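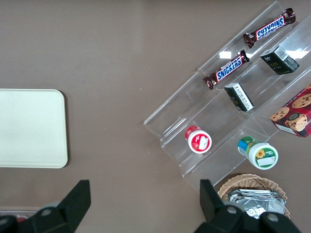
Wrist camera view. Rack with candy and cartons on the right, pale tray on the left.

Ticket 935
Product: Jeltico Arm Kit, Tomić two-finger gripper
Site: Drollbridge, snack counter
Category: Picking / vision
Status: Open, waiting on customer

Original message

Hi all,

Second ticket from me, sorry in advance for the length! We're trying to get the arm to do one chore at our counter, which is moving things between the clear stepped rack and the flat tray. Candy bars, little cartons, a couple of round tubs, a box of cookies. A teenager on a first shift does it in a minute or two while talking to somebody else. I'd like to know if your arm can do it at all, and if it can, what I've got set up wrong.

What works: the red cookie box. It grabs that one nearly every time. The black cartons are okay too as long as they're not leaning on anything.

What doesn't:

1. Snickers. The arm goes for the crimped end of the wrapper, closes on the shiny flap and lifts, and the bar swings around and slides out. If it goes for the middle it's usually fine, but it doesn't go for the middle very often.

2. The round tubs. There's a green and white one and a smaller red and white one. The fingers close fine and then the tub rolls a bit in the grip, so it comes down on its side in the tray (or next to the tray). One went off the table and under the freezer, and I'm pretty sure it's still there.

3. The rack itself. It's clear plastic, so the camera sees brown table right through it. Twice the gripper came down on one of the ridges like nothing was there. No damage, but it made an awful crack and a customer jumped.

Settings: grip force 60, approach speed 60, everything else default. Software is whatever came down with the June update.

Reply from Jeltico support

Thanks for the details. A few questions so we can narrow it down:
– Is the overhead light on when you run the job? We can see glare on the rack in your image.
– Were the items taught one by one, or are you using general pick mode?
– Did the wrapper problem start after the June update, or was it there before?
– Can you run the same pick with grip force lowered and tell us what changes?

My reply

Light's on, yeah. It's a shop, so I can't really turn it off in the daytime. I did try it after closing with just the back light and the ridge thing didn't happen once in six goes, so you may be onto something there.

General pick mode for everything. I didn't know there was another way, and the quick start card doesn't mention it.

Wrappers were bad before the update too. I'd say a little better since, but I wasn't keeping score back then.

Lowered the grip force like you asked. Tubs got worse, candy bars got better. Then I put it back up and it was the other way around. So I guess I want two different settings? Is that a thing?

Reply from Jeltico support

It is. Each taught item can carry its own grip force and its own grasp point. For wrapped bars, teach the grasp across the middle of the long side and keep it away from the crimps. For round containers, have the gripper come in from the side with the fingers level with the thickest part. You'll need to teach both tub sizes.

For the rack, please measure it and add it as a fixed obstacle. Clear plastic is hard for the depth estimate, and bright reflections make that worse. The arm will avoid the obstacle even when the camera misses it.

My reply, 4 p.m.

Okay, spent most of the afternoon on this – it's slow going, but some of it helped a lot.

Candy bars: taught, and so far it's been going for the middle. It did get confused by a bar that was the other way up with the logo upside down, so I taught that as a second item. Feels silly, but it works.

Red and white tub: good now. Green and white tub: not good. I think the fingers slide on the wrapper. I've ordered the Astley grip pads from your parts page and I'll try again when they're here.

Rack: added as an obstacle. No more cracks! One problem though. If I bump the rack (and I do, I'm wiping that table all day long) the obstacle stays where it used to be, and then the arm is avoiding thin air and heading for the real rack. Can it find the rack by itself? Or should I just tape it down?

I haven't dared try the foil bag in the wicker basket. It's crinkly and reflects everything. I'd take any advice before I let the gripper near it.

You asked for my overall impression, so: right now I'd trust it with boxes and, as of today, candy. It takes up to 60 seconds per item when it has to rethink, so I'm still doing the restock by hand at lunch. I'd be happy leaving it to run after closing once it stops dropping the green one.

Reply from Jeltico support

Tape it down for now, please, and stick a printed marker on the table beside it. Marker tracking for obstacles is in the beta build and we can switch that on for your site. Leave the foil bag out until the pads are fitted. When they are, send us the log from your first run with the green container and we'll go through the grip settings with you.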